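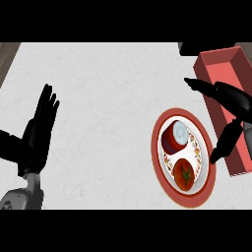
早上六点多就醒了，外面还是黑的，一月的天亮得晚，躺着也睡不回去，索性起来烧水。昨晚把《Mitent》剩下的章节看完了，临睡前觉得有话要写，太困，只在便签上记了半行。现在对着便签看，写的是“码头那段，石头”，想了一会儿才想起来说的是什么。书里那个女人把父亲留下的石板搬到船上，一路都在看石板上的纹路，说像她小时候走过的河汊。浅灰发白的底子上，几道又细又淡的纹，走着走着就歪了，不太规则，大理石面的桌子看久了就是这个样子。我读到那里的时候没觉得怎么样，关了灯倒一直在想。

这本书一共620页，我从上个月开始看，中间停了两回。第一回是因为出差，书太厚没带。第二回是看到第294页，主人公在Flostthorpe下了船，接下来整整一章都在讲镇上的盐价和仓库的租约，实在看不下去，放了11天。后来重新拿起来，硬着头皮把那一章翻完，发现后面很多事都要靠它。比如仓库的租约到期那天正好是大雾，船进不了港，货烂在外面，兄弟两个就是从那时候开始不说话的。如果前面没有把租约写得那么细，这里就只是一场雾。

不过我还是觉得那一章可以短一半。作者大概查了很多资料，舍不得丢。

上午没什么事，把厨房的抽屉清了一遍。翻出来三卷过期的胶带，一把不知道开哪里的钥匙，还有去年买的一包花种，袋子背面写着春天播。放在窗台上了，到时候不一定记得。冰箱里的白菜外面几片已经蔫了，剥掉，剩下的切了炒粉条。盐放多了，多吃了半碗饭。

中午又翻了翻书的开头。第一次看的时候，开头那十几页印象很淡，只记得有人在修屋顶。看完全书再回去看，才发现屋顶上那个没有名字的人就是后来的舅舅。他从梯子上下来，问小孩家里还有没有钉子，小孩说没有，他就走了，隔了很多年才又出现。作者一句提示都没有给，我差点就漏过去了。我在那一页夹了张购物小票。这种写法我喜欢，比在结尾安排一个人出来把身世讲一遍要好。可惜结尾偏偏又安排了一封信，信里把我们已经知道的事情重新说了一遍，有四页。我看的时候很想跳过去，忍住了，看完还是觉得应该跳过去。

下午出门还书。本来可以再续借，但后面排着人，早点还了省心。路上风很大，过桥的时候帽子差点吹走，用手按着走过去的。图书馆暖气开得足，进门眼镜就全是雾。还书的机器吐了两次才收进去，第二次我把书脊换了个方向。顺便在小说那一排站了一会儿，想找同一个作者的另一本《Brorna》，架上没有，查了电脑，显示在外借，要到下个月。据说那本薄得多，写的是一个岛上的邮局，时间也只有一个冬天。登记了预约。

没有找到想借的，就随手拿了一本讲灯塔的旧书，纸都黄了，里面插着几张手绘的海岸图。有一个地方叫Sutherland，我在图上找了半天，原来印在折缝里，要把书压平才看得见。书的文字部分很干，几年几月建，几层楼，用什么油，一座一座列下去。倒不难看。睡前看几页应该正好，不用惦记后面发生什么。

从图书馆出来去了趟菜场，买了豆腐、葱、一块姜。鱼摊已经收了。卖豆腐的说明天还要降温，让我多买一块放冻着，我就多买了一块。回来的路上天开始暗，楼下的灯还没亮，上楼时在二楼踩到一滩水，大概是谁家拖把滴的，差一点滑倒，扶住了栏杆。膝盖没碰着，袖子蹭了一道灰，回家用湿布擦了擦，擦不太干净，等周末一起洗。

晚饭是豆腐汤，放了点虾皮。吃完坐下来把这篇写完。还是接着说那本书，趁没忘。

我想过为什么中间停了两回，最后还是看完了。情节说起来很平常，一家人做生意，分家，有人走有人留，走的人里有一个回来。这样的故事看过不少。让我看下去的多半是一些跟情节没有关系的地方。比如母亲每次生气都去擦同一只铜壶，书里写了四次，最后一次她已经擦不动了，是小女儿替她擦，擦的时候也在生气。又比如兄弟俩分家产，前面田地房子都很快谈妥，最后为一架旧秤吵到半夜。秤早就不准了，两个人都知道。这些地方我看得很慢，有时候翻过去又翻回来。

哥哥这个人物我不太信。前半本写他谨慎，一笔账要算好几遍，到了后半本忽然把全部的钱押在一条船上，理由只给了两句话，说他那天早上看见海很平。也许作者觉得一个谨慎了半辈子的人就是会这样，可我没有看到他是怎么一步步走到那里的。弟弟写得好，话少，每次出场都在干活，修网，搬桶，给门换合页，他心里怎么想几乎没有写，但看得出来。他最后留在镇上，住的还是那间漏雨的屋子。

译文总体顺，有几处别扭。“他把沉默递给她”，这样的句子出现了好几次，不知道原文是不是也这样。地名没有译，全部照原样印着，一开始不习惯，几个地名长得又像，我在笔记本后面画了一张草图，把港口、盐场和渡口标出来，才算弄清楚谁往哪边走。画得很难看，河画成了直的，后来书里说它要拐三个弯，我也没有改。

石板那一段我抄在笔记本里了，抄了大半页，手有点酸。她把石板运到新房子，没有当墓碑，也没有砌进墙里，就搁在灶边，当案板用，上面揉面。写到这里就换了下一章，再也没有提过。

水壶又响了，去关火。姜还剩一半，切片泡了水，喝完看几页灯塔就睡。明天记得交燃气费。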